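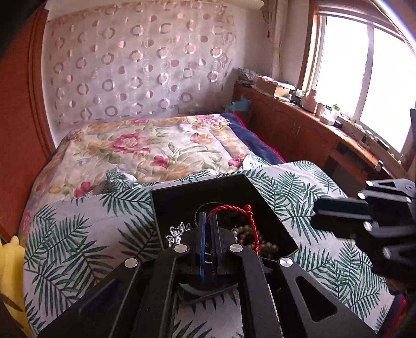

The grippers came in a padded case with a return label already taped inside the lid. Harvey Gauthier signed for it at the door, carried it upstairs, and put it on the chair in the bedroom where his sister used to sleep.

The job was from Covby. They paid by the accepted recording and they wanted bedrooms, kitchens, and hallways that people lived in. The woman who did his phone interview had asked him to describe the house and he had told her it was his mother's, that his mother was in a care home in Lurncombe now, and that he had not changed much. She said that was fine. She said they had plenty of clean rooms already.

The first task on the list was jewelry. Pick up one piece from a container, hold it clear of the rim, put it back or set it down beside. Ninety seconds at the most. The sheet said 90 and then, in the next line, said shorter was better. He needed 448 accepted recordings across all tasks to finish the contract, and 26 of them had to be jewelry.

He used his mother's black box. It had always been on her dresser and he had never been told not to touch it, but he had to think a while before he carried it over to the bed and opened it. The beads were at the bottom in a heap, as he remembered them. The red cord was on top.

He put his fingers into the handles and squeezed. The jaws closed. He opened them again and reached in.

The first try got nothing. The second got the cord and a string of beads together, and he lowered both and let go. By the tenth he could take the cord alone if he came at it from the side and kept his right hand out of the way. The left hand was harder. He was right-handed and the left gripper seemed to arrive everywhere a little late.

He uploaded eleven recordings that night. In the morning seven had been accepted. The other four had a code next to them, and the code sheet said R3, hesitation.

He wrote to the support address and got a reply from a person named Friesen, no first name.

"R3 means the tool stops moving for more than two seconds with nothing in it," Friesen wrote. "The model learns the stop along with everything else. If you need to think, think before you press record."

Harvey wrote back that he would try.

He did the rest of the jewelry over the next two evenings. He learned to decide ahead of time. Cord, lift, hold, down. Beads, lift, hold, down. The beads were long and the far end stayed in the box even when he raised his arms as high as they went, and that got its own code, R5, incomplete clearance. After that he gathered them in a loop first with the left jaws and lifted with the right. Those were accepted.

On the third evening he lifted the cord and remembered where it came from. His mother had bought it at the Vollwood fair, from a man who was braiding them at a folding table, and she had asked for the knot to be moved because it sat wrong against her collar. The man had said the knot did not move. She had stood there until he moved it. Harvey had been nine or ten and had wanted very much to be somewhere else.

He noticed that he was holding the cord over the box and that he had been holding it for some time. He set it down and stopped the recording. Then he looked at the length. One minute and twelve seconds.

He could have deleted it. The app asked him each time, keep or discard, and discard was the bigger button. He pressed keep, and it went up with the others.

It came back accepted. There was no code for holding too long with something in the jaws.

He visited his mother the next day and told her about the work. She listened with her head to one side. He explained that he picked things up so that a machine could see how it was done, and that after enough people had done it the machine would be able to do it by itself.

"Pick up what?" she said.

"Your beads. The red cord."

"What does it want with those?"

"It doesn't want them. It's practice."

She thought about this. "The clasp is bad on the long ones," she said. "Tell them that."

He said he would. On the drive home he tried to think who he would tell. There was a notes field on the upload page, optional, with a limit on the number of characters. He had never put anything in it.

By March he was on kitchens. Cups from the rack, lids onto jars, a spoon out of a drawer and back into the same slot. He was quick by then. He hardly got an R3 anymore, and Friesen had written once without being asked to say that his left hand was good - better than most - and would he consider doing the folding tasks when they opened. He said yes. He kept the black box on the kitchen counter for a few days for no reason and then took it back up to the dresser.

He finished the contract on a rainy afternoon with a jar of lentils. The counter in the app went to 448 and a green bar filled in and a message thanked him. He wiped down the handles with the cloth they had supplied, wrapped the grippers, and closed the case over them.

Before he sealed it he went back to the upload page and scrolled down to the jewelry. The recordings were listed by date. The long one was there, 2/2/20, a minute and twelve. The notes field could still be edited.

He typed, "The clasp is bad on the long beads. This one is the cord." He read it over and pressed save.

The courier came in the evening. Harvey carried the case down to him, and then stood in the hall with his hands open, closing the left one and opening it again.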